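Ticket: sweater stretched at the neck and shoulders after first wash
Opened by: Rhiannon Gape
Product: Droddale pullover, beige with brown ribbing
Status: open, waiting on customer
Opened: 2025-05-22

Rhiannon Gape
Hi! So I bought one of your Droddale pullovers last September, wore it all winter (love it, by the way, it's the softest thing I own) and finally got brave enough to wash it. Cold water, a little of the Brulus wool wash, no wringing. I hung it over the shower rail to dry, and I can already hear you groaning. It now has a little peak on each shoulder where the rail was, and the brown rib has gone wavy along the edge where it meets the beige. Is it ruined? It wasn't cheap and I'd like to save it if I can.

Demetrio Lozano (support)
Hi Rhiannon, no groaning here, half of us have done the same thing. Knits get heavy with water in them and the weight pulls everything down from wherever they hang. It can usually be coaxed back. Could you tell me two things: did it go in the machine at all, and if so what spin speed? And has it been near an iron?

Rhiannon Gape
No iron. It did get a spin at the end, I'd forgotten about that! The dial says 900. My machine is an old Ding and the only other choice is no spin at all.

Demetrio Lozano (support)
OK, 900 is higher than we'd like for this yarn, but one go at it shouldn't have hurt the fibers. Please try this:

Soak it in cool water for half an hour, with no detergent this time.
Press the water out against the side of the basin. Don't lift it by the shoulders.
Roll it in a towel and kneel on the roll.
Lay it out flat on something that won't soak up water, and pat the ribbing together with your fingers until the edge runs straight.
Leave it until it's dry all the way through, then fold it. No hangers.

Rhiannon Gape
Did all that yesterday. I didn't have a drying rack so I put it on the green sheet on the spare bed, which worked fine once I'd stopped the cat from helping. Shoulders are a lot better! The peaks are gone on one side and nearly gone on the other. I've folded it up for now and this is where I've got to.

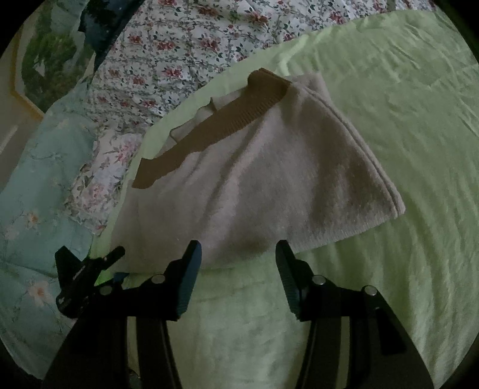 The brown rib is the part I'm still not happy with. I patted it and patted it and the edge where it joins the beige still wanders. Should I steam it, or do I do the soak again? Also it's gone a bit fuzzy all over — is that normal, or did I do that with the towel?

Demetrio Lozano (support)
Fuzz is normal for this one, so leave it alone and please don't shave it. For the rib I'd do one more soak, and this time pin it while it dries, every inch or so, with rustproof pins. Steam is the backup plan. If you do get to that, hold the iron well above the knit and never touch it down. I've asked Alun Ifans in repairs whether the join can be eased by hand if the second soak doesn't do it, and I'll post his answer here.

Rhiannon Gape
Will do. I need to buy pins, so give me until the weekend.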